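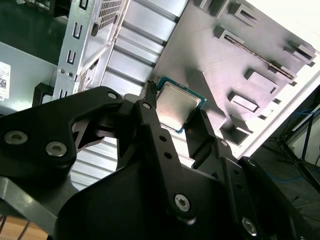
Fistell 10 bench kit for desktop rebuilds: review

Reviewed by Otis Schumacher, Jan 13, 2019

The Fistell 10 is a small kit for people who recondition older desktop computers. It comes in a zip case and holds three drivers, a plastic spudger, a vacuum pick-up pen, a wrist strap, a brush and a syringe of thermal compound. I have used it on 9 machines, mostly office towers in silver or grey cases.

Drivers

The tips are well ground and fit standard case and board screws without slop. The magnet holds a mounting screw upside down, but lets go too easily when the shaft brushes the wall of a steel case. The handles are short. With the board still in the case and the power cables pushed to one side, I had enough clearance to reach the screws at the edge.

Pick-up pen

Suction on a clean heat spreader is good for about 7 seconds, then fades. Old compound has to come off the metal first or the cup won't seal. For processors I went back to holding the chip by its edges, keeping it level over the socket and letting it drop in under its own weight. The Womis pen I owned before held longer and cost less.

Spudger and brush
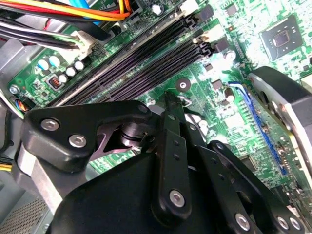

Memory latches are the best use for the spudger. The flat end fits behind the latch and opens it without marking the plastic. The brush is soft enough to run along an empty slot and stiff enough to shift lint from between capacitors. It sheds a few bristles when new, so check the contacts before fitting a module.

Compound and strap

The compound spreads evenly and the syringe has a proper cap. No thermal figures are printed on it. The strap cord is too short if your grounding point is at the back of the bench, and I replaced it with a Yazzie lead.

Verdict

Good drivers, good brush, average everything else. If you already own a decent driver set, buy the brush and spudger separately. Fistell lists a revised pen for March, and I would hold off on the full kit until then.

Rating: 7 out of 10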